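How Does a Hockey Team Change Its Goalie?

Hockey teams have a special rule for goalies. Most players come off the ice every minute or so to rest. The goalie stays on. One goalie might play the whole game, and the other one might sit on the bench the whole night with a towel around his neck.

So why have two? And how does the coach decide to switch them?

Why there are two goalies

Each team dresses two goalies for a game. The one who begins in the net is called the starter. The other is the backup. The backup wears all the same gear, including the big leg pads, and has to be ready to go in at any time.

A goalie can get hurt, or get sick, or just have a bad night. If the puck keeps going in, the coach may call the starter to the bench and send in the backup. Hockey people say the starter was "pulled."
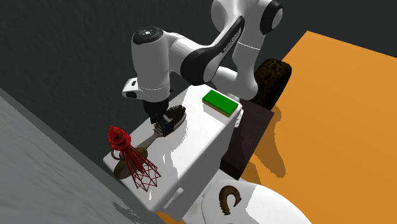
Daryna Bilyk remembers being pulled in her second season with Noltbridge, and she says the skate to the bench felt longer than the rink. Her coach tapped her on the helmet and told her she would start the next game. She did, against Largate, and let in two goals.

Being pulled is not a punishment. Sometimes the coach only wants to wake up the rest of the team. When the players see a new goalie come in, they often start to work harder in front of the net.

What is a save percentage?

Coaches look at numbers too. The most common one for goalies is save percentage. It tells you how many shots the goalie stopped out of all the shots that would have gone in.

Say a goalie faces 100 shots over a few games and stops 91 of them. That means 9 went in. The save percentage is 91 percent, but in hockey it is written as .910 and people say "nine ten."

Now say another goalie faces 100 shots and stops only 79. That is .790, and the coach will want to talk about it.

The number does not tell you everything. A long, slow shot from the blue line counts the same as a hard one from right in front. A goalie on a weak team may see a lot more of the hard ones.

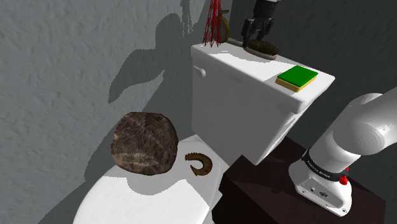 Robot arm beside a toilet, with a sponge on the tank lid

The empty net

There is one more way a goalie leaves the ice. When a team is losing by a goal or two and there is not much time left, the coach may call the goalie to the bench and send out an extra skater. Now the team has six skaters and no goalie.

It is a risk. If the other team gets the puck, they can shoot it down the ice into the empty net. But if you are losing anyway, one more goal against you does not change much - and an extra skater might help you tie the game.

Words to know

Starter: the goalie who begins the game.
Backup: the goalie who waits on the bench.
Pulled: taken out of the net by the coach.
Crease: the blue painted area in front of the net.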